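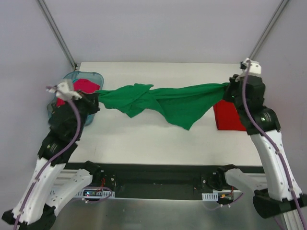

Two robotic arms hold a green cloth between them over a white tabletop.

Tresatora brings back the Meltau line, and the old capes are getting a second life

By Janaína Evangelista
August

Search the archive Enter keyword Go

If you grew up with a shoebox full of Meltau figures under the bed, you may want to sit down with a cup of coffee for this one. Tresatora, the small toy company that bought the rights to the line a while back and then went very quiet about it, has announced that the six-inch Meltau knights are coming back to stores this fall, starting with 8 figures and a horse. The horse is the big gray one with the braided tail, and yes, it will have the braided tail.

The news came out at the Pritness Toy and Hobby Weekend, in the side hall where the dealers usually set up, and I was lucky enough to get a folding chair near the front. Kendra Simard, who runs the design side at Tresatora, brought painted samples of the first three knights and let people come up afterward to have a good look, which was awfully kind of her considering the line went back past the snack bar. The sculpting is a touch sharper than the originals, especially in the hands and the boots, but the faces have kept that slightly worried look that so many of us remember. I was very glad to see it.

What got the biggest cheer, though, was the cloth. The first Meltau knights had sewn capes with a little snap at the collar, and for the last few years of the old run those were swapped for molded plastic ones that never sat right and tended to snap at the shoulder peg. (I have three knights at home with that very problem, and a drawer of loose capes I can't bring myself to throw out.) The new figures all go back to sewn capes, with a hemmed edge and a thin wire along the bottom so you can pose them. Simard told the room that getting the drape right at that size took longer than everything else put together, and that she had gone through a good many yards of fabric before she found one that would hang and not stick out like a paper napkin.

Tresatora will also sell the capes by themselves, in red, blue, green and the mustard yellow that only ever came with the Gatekeeper. They are sized to fit the old bodies as well as the new ones, so those of you with bare-shouldered knights on the shelf can finally dress them again. The capes will come two to a pack, and I expect the mustard ones to go first.

The regular figures will be $59 each, and there will be a special boxed Gatekeeper limited to 300 pieces, with a second head, a lantern and a reprint of the fold-out map. That one can only be ordered through Tresatora's own store, and there is a limit of one to a household. Orders for the boxed set open at noon Eastern on the first of the month, and from what I heard in the parking lot there are going to be a lot of people eating lunch at their computers.

A few folks asked about the Bech castle playset, the one with the drawbridge on a string. Simard smiled and said she would love to do it, and that was as far as she would go. The old molds are gone, she explained, so it would have to be started over from scratch, and a castle takes up an awful lot of room in a warehouse. I wouldn't clear off a shelf just yet - but I wouldn't fill it with anything else, either.

The painted samples will be on display at the Pritness hobby shop on Bech Street through the end of the month, in the glass case by the register.

Comments (4)

Réjean Arsenault
Sewn capes! My brother and I fought over the yellow one so often that our mother cut it in half. I will be buying two packs and mailing him one.

Lovely Agbayani
Does anybody know if the new swords fit the old hands? Mine have gotten pretty loose over the years and I'd hate to stretch them any more.

Brock Simard
Lovely, I tried one at the show and it was snug in an old Herald. Couldn't say about the others. (No relation to Kendra, before anyone asks me for a discount.)

Lovely Agbayani
Thank you Brock! The Herald is the one I was most worried about.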